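Mandberg Users' Help › Hand-held tools › Pads and fingers

Blue pads vs. bare fingers for small fruit: which width setting?

Posted by Matěj Dvořáček, 01/06/2022

I am comparing two pad sets on a pair of hand-held parallel grippers with jaw-mounted cameras. Set A is the ribbed blue pad that came with the Mandberg linkage. Set B is a smooth silicone pad from Flomex, slightly softer. Both go on with the same two screws.

The test is fruit on a kitchen counter: cherries, strawberries and peeled orange segments, laid out on a plastic bag, to be moved one at a time to a plate. I picked fruit because the sizes and stiffness vary within one session and the skin shows damage quickly.
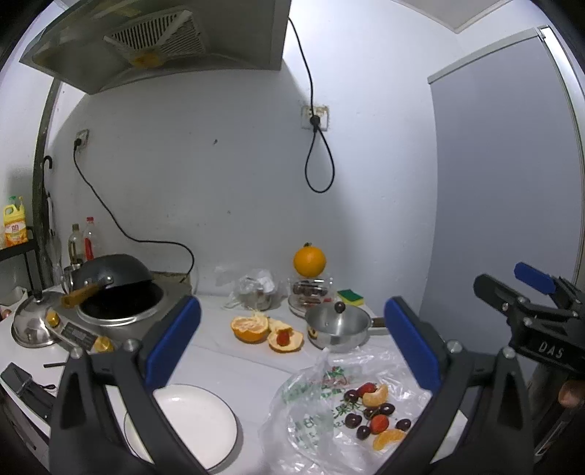
Cherries are fine with Set A at almost any closing speed. Segments are the problem. The ribs leave lines in the membrane, and if I back the force off, the segment rotates about the pad axis during the lift. Set B leaves no lines but picks up juice and then slips on the next cherry. I have 1662 recorded grasps so far, 1000 with Set A and the rest with Set B, and I would like to settle on one before recording more.

Two things I need to know:

Should I record the commanded width or the measured width? They differ by up to 2 mm on the soft items.

Does the bag matter? It wrinkles under the fingertips and I suspect it is changing my approach height.

Firmware is the current Skusik build. Camera exposure is on auto.

3 replies

Lieselotte Weidemann

Record both widths. If you can only keep one, keep the measured one. The commanded value tells you what the hand asked for, and on a soft segment the linkage flexes before the fruit does. The difference between the two is a usable stand-in for force if you have no load cell. Plot it against time for ten or so grasps of each item and you will see where the segment starts to give.

On the pads, I ran a similar comparison in May with an Albers arm and ended up with the ribbed set. What fixed the rotation was contact location. Grip the segment across its short axis with the curve facing up, and close until the pads touch the membrane along their full length. With a tip-only contact, any pad will let it turn.

Check that the two pads are parallel at the width you use, too. On my pair they were parallel at full closure and toed in at 19 mm, so the segments were being held by the front edge only. A thin shim behind one pad corrected it.

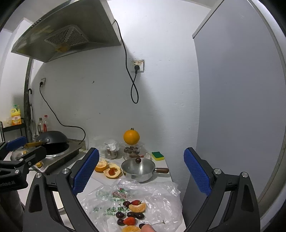 The bag does matter, but less than you think. It lifts in folds, and a fold under one finger raises that side by a few millimeters. Either tape the corners down or leave it loose for every session. Do not mix the two. I would leave it loose if the policy is meant to work in real kitchens.

Lock the exposure. Stainless steel and shiny plastic pull the auto setting around as the tool moves, and a dark cherry loses its outline when the rest of the view is bright. Set it on the cherries and accept some clipping on the metal.

Uwe Ostermann

Use Set B and wipe it. I use a damp cloth every few grasps. No slipping.

Lizelle Hendricks

Wiping works, but then the wipe interval is a variable in the comparison. If you go that way, write down the grasp number at each wipe. Our log had 2902 grasps with no wipe marks in it and we could not separate pad wear from juice afterward.

One addition to Lieselotte's answer: tighten the pivot screws before each session and run the zero-width calibration with the pads fitted. The two sets are not the same thickness. If you calibrated with A and then swapped to B, part of your 2 mm is just that. Check this first, before you look at anything else.

Matěj Dvořáček

I calibrated once, with A fitted. I will redo it with B and repeat the segment grasps. Exposure is locked now. Leaving the bag loose.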